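Club notes, September 19, 2023

We're back at it for the new school year. The club is entering the Trinow challenge again in December, and this year the floor cleanup task is worth 39 points, so it's getting most of our time. Last season we spent our hours on driving and had almost nothing ready for small stuff on the ground.

The hand is the part I care about. Cables are hard for it. A mouse is easier to plan for, but the cord goes wherever it wants, and clear plastic wrap on carpet is a pain to pick out at all. I've been keeping a list of grasps to try and so far it has 9 entries, most of them some version of coming straight down with the fingers together.

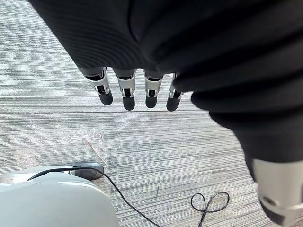
Mandla Coetzee thinks we should forget the plastic until the cable grasp is reliable, and would sooner lose those points than split the practice time. I see the argument. We'll probably vote on it.

Cloth is the other half of the task. The rules only say it has to be off the floor, so folding can wait. Pieter Sithole wants to pinch a single fold near the top and lift. I'd like to try scooping from the side first. Both are going on the list.
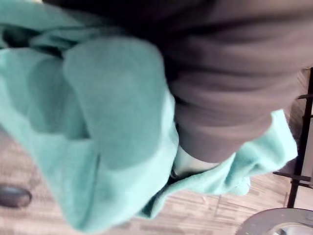

Teal cloth above the floor, cloth part of the task.

Next up is cleaning up my notes on finger positions and getting them into the Tradonard folder so everyone can use them.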